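I've spent the last few months choosing a worktop for a small kitchen, and a few people have asked how it went. Thread.

The kitchen is a galley, narrow, with a window at the far end that faces north. The old worktop was laminate and had swollen round the sink. Everything else could stay: units, floor, tiles, the lot.

I started in January by measuring. Measure at the back wall and at the front edge, and do it in more than one place. Our walls are not square. The gap at the window end is wider than at the door end, and if I'd sent one figure off I would have had a quote for the wrong thing.

Then quotes. I asked three firms for the same job: template, cut, fit, one sink cut-out, drainer grooves, upstand along one side.

Ververidis came back at £3,279. Jilinbridge came back at £2,248. Flostaletti wouldn't quote without a visit and charged for the visit, so I left it there.

That's a big gap for the same drawing, so I rang both. The lower price left out the upstand and the removal of the old top. It also assumed the sink would be fitted from above. Once those went in, the two were much closer.

If you only take one thing from this thread, get every quote written out line by line. Template, cut-outs, edge profile, polishing, delivery, fitting, taking the old one away. Ask for the price of each.

On materials. I looked at marble, granite, quartz and solid wood. I wanted something dark, as the units are pale and the room gets very flat light for most of the day.

Marble is softer than granite and it reacts to acid. Lemon juice, vinegar, wine, tomato. It leaves a dull mark called an etch, and an etch is not a stain. A stain is something that has soaked in. An etch is the polish itself being eaten away, so cleaning won't shift it. 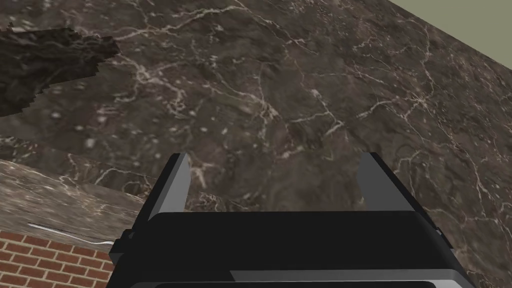 Sealing helps with stains. It does nothing for etching. I asked this in every showroom and got the wrong answer in one of them, from a man who was otherwise very helpful.

A honed finish hides etching better than a polished one, as there's less shine to lose. It does show greasy fingerprints more, particularly on dark stone. You pick which of those will annoy you less.

Veins. On a real slab the pattern doesn't repeat, so where they cut it matters. Ask to see the actual slab, and ask where your pieces will come out of it. Some yards will let you stand there with tape and mark it up. Ovach did this without my asking.

Small samples are close to useless for anything with a lot of veining. I had a sample on the windowsill for weeks and it was nearly all background. The slab it came from was covered in pale lines from one end to the other. I liked it, but it was a different thing from what I thought I was buying.

Ask about filled cracks too. Plenty of heavily veined stone has resin in it and often a mesh on the back. This is normal and doesn't mean you're being sold rubbish. You do want to know where the weak places are before somebody cuts a sink hole through one.

Joins. Our run is longer than most slabs, so there had to be a join somewhere. The usual advice is to keep it away from the sink and the hob. Ours is over the washing machine housing, with a solid panel under it. I can find it with a fingernail but I have to look for it.

Weight. Stone is heavy and old base units may not be level or fixed properly. Ours weren't. Two of them had to be packed up at the front and screwed to the wall again, and that cost £261 from a joiner. It wasn't in anyone's quote, so allow for something like it.

We went with Ovach in the end. They were neither the cheapest nor the dearest. They answered the phone, and the person who came to template was the same person who came to fit.

Templating took a morning. You need the sink and the tap on site by then, along with the hob if it's changing. They cut to the real sink and won't work from a drawing off the internet. Quite right.

Between templating and fitting we had the old top on, so the kitchen still worked. The gap without water was one night. Book your plumber for the day after the fitters and tell them both about each other.

Fitting day: clear everything, including the floor. They need a straight way in from the street. Our hall has a turn in it and they brought the long piece through on its edge, very slowly. I went and stood in the garden.

Afterwards the sealant round the upstand needed a day before it got wet. We used the bathroom tap for the kettle.

Looking after it. Warm water, a drop of washing-up liquid, dry cloth. No vinegar sprays, no limescale remover, no cream cleaner. I keep a big chopping board out all the time — most of the mess lands on that.

Hot pans go on a trivet. The stone would probably cope, but sudden heat in one spot can crack it near a cut-out, and I don't fancy finding out.

We have one etch already, by the kettle. A lemon half, left face down overnight. It bothered me for a week or so and now I mostly notice it when the light comes in low.

Would I do it again? Yes, but I'd sort the base units first, and I'd view slabs before asking for any prices. I did it the wrong way round and had to go back to everyone with changes.

A few of you asked about the old laminate. It's in the shed as a bench. The swollen end got sawn off.

I'll do the tap separately. It dripped from the first day and I'm still waiting for the part.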